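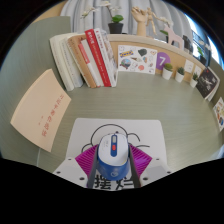
보청기·의수 대여품 반납 점검표 (비고 포함)
점검일: 2021년 2월 3일
장소: 트루드햄 보조기기 대여실
점검: 하난 마루스 / 확인: 리앙 천시

표시 방법: 양호 O, 조치 필요 △, 사용 중지 X. 비고란에는 시를 쓰지 말 것. 지난 12월 점검표에 실제로 한 편이 있었음.

1. 보청기 (울테오 귀걸이형)

1-1 외관 균열, 변색: O
1-2 배터리 덮개 개폐: △
비고: 열리기는 잘 열린다. 닫히는 것은 본인 의사에 달린 듯함. 경첩 교체 신청.
1-3 튜브 경화 여부: X
비고: 구부렸더니 부러짐. 점검자가 부러뜨린 것이 아니라고 점검자가 주장함. 튜브 전량 교체.
1-4 귓속 부품의 귀지 막힘: △
비고: 반납 전에 닦아 달라는 안내문은 동봉되어 있었다. 접힌 자국 하나 없이 돌아왔다.
1-5 음량 최대에서 삐 소리(되울림): O
1-6 배터리 별도 보관: O

2. 의수 (그롤라드 전동식, 관리번호 3688)

2-1 소켓 안쪽 갈라짐, 날카로운 모서리: O
2-2 착용 벨트와 버클: △
비고: 버클이 원래 것이 아님. 등산 배낭에서 온 것으로 보이며 솔직히 원래 것보다 튼튼하다. 그래도 규격품으로 되돌릴 것.
2-3 손가락 개폐 60회 반복: O
비고: 끝까지 세었음. 중간에 전화가 와서 처음부터 다시 세었음.
2-4 손목 회전 시 걸림: O
2-5 비상 풀림 단추: X
비고: 두 번 눌러야 풀린다. 악수하다가 상대를 붙잡아 두기에는 좋은 기능이나 설명서에는 없다. 수리 전 대여 금지.
2-6 충전기 전선 피복: △
비고: 테이프로 감겨 있음. 테이프 위에 또 테이프. 폐기하고 새 전선 지급.
2-7 장갑형 외피 찢어짐: O 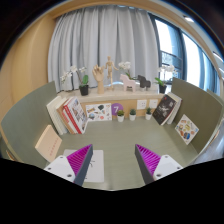 문: 비상 풀림 단추만 고장이고 나머지가 모두 정상이면 의수를 대여해도 됩니까?
답: 대여할 수 없습니다. X가 하나라도 있으면 사용 중지 꼬리표를 달고 수리 선반으로 보내며, 수리 후 해당 항목과 2-3을 다시 점검합니다.

3. 틀니 세척기 (스칼리)

3-1 물통 누수: O
3-2 덮개를 열면 작동이 멈추는지: O
3-3 바닥 미끄럼 방지 발: △
비고: 네 개 중 두 개가 없음. 작동시키면 탁자 위를 산책한다.
3-4 타이머: O
비고: 끝났다는 알림음이 지나치게 자랑스럽다. 결함은 아님.

4. 보관과 서류

4-1 수리품과 대여 가능품 분리: △
비고: 선반은 나뉘어 있다. 물건들이 그 사실을 모른다. 선반 이름표를 다시 붙일 것.
4-2 소독 기록 서명: O
4-3 대여 장부와 실물 번호 대조: △
비고: 3688번이 장부에는 '왼쪽', 실물은 오른쪽. 손등을 한참 들여다보고 내린 결론이며 리앙 씨도 동의함. 장부를 고치기로.
4-4 이용자 설명서 동봉: △
비고: 보청기 상자에 세척기 설명서가 들어 있었음. 세척기 상자는 비어 있음. 울테오 설명서 재출력.

조치 담당
1-2, 1-3, 1-4: 마루스
2-2, 2-5, 2-6: 수리업체 의뢰, 견적은 리앙이 받음
3-3: 마루스 (그때까지 수건을 깔아 둘 것)
4-1, 4-3, 4-4: 리앙

확인자 의견: 2-5는 재점검 전까지 시범 착용도 금합니다. 지난번에 제 손이 끼었습니다. 리앙 천시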